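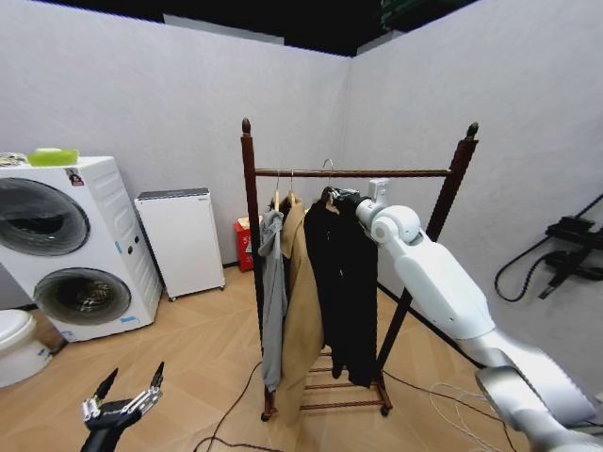

Minutes of the regular meeting of the Board of Directors, Hellier Residents Cooperative, held May 12, 2024, in the ground floor meeting room of the Salcedo building. The meeting was called to order by the presiding officer, Dayana Arboleda. A quorum was present. The minutes of the previous meeting were read and approved with one correction: the hallway lighting contract was tabled, and had been recorded as approved. The Board first took up laundry arrangements. Members considered whether the stacked washer-dryer format, with the two round doors one over the other on the white unit, would suit the smaller floors, and whether a wooden clothes rack should be provided for residents who prefer to air dry. It was noted that upper doors may be difficult for some residents to reach. The matter was referred to the Building Committee for a written recommendation.

Financial report. The operating account was reported in balance. Expenses for the period included $547 for replacement of the side entrance lock and $588 for drain clearing in the north stairwell. The Board asked that drain work be itemized separately in future reports, as it has been charged to general repairs up to now. A motion to accept the report was made, seconded, and carried.

Roof and gutters. Two proposals were received for gutter repair on the Salcedo building. The Clelance proposal covers cleaning, resealing, and replacement of the damaged section over the bicycle shelter. The Dreltel proposal covers the same work but excludes the downspouts. After discussion, a motion was made to accept the Clelance proposal, subject to receipt of a current certificate of insurance. Seconded and carried, with one member abstaining.

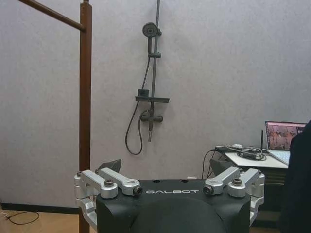 The Board further directed that the work be completed before November, and that residents on the top floor be given written notice before any ladder or lift is placed against the building. The bicycle shelter will be closed while the section above it is replaced. Bicycles left in the shelter during that period will be moved to the rear courtyard.

Storage lockers. There are 18 households on the waiting list for a basement locker. Several lockers are believed to be assigned to former residents. It was moved that a notice be posted requiring all holders to confirm their locker in writing, and that any locker not confirmed by the next regular meeting be treated as vacant. Discussion followed on the disposal of contents. The motion was amended to require that contents be held for one further month, and carried as amended. 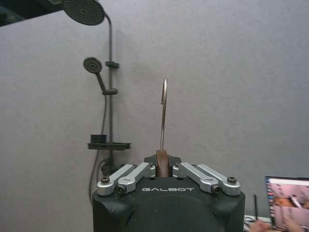 Holders who confirm will receive a new numbered tag from the office. The existing locker fee is unchanged.

Courtyard planting. A request was received for $800 toward soil, edging, and two replacement trees. The Board approved the soil and edging and deferred the trees until the gutter work is finished.

Correspondence. One letter was received concerning noise from the delivery entrance in the early morning. The office was directed to reply and to remind carriers of the posted hours.

There being no further business, the meeting was adjourned.

Respectfully submitted,
Office of the Secretary
Hellier Residents Cooperative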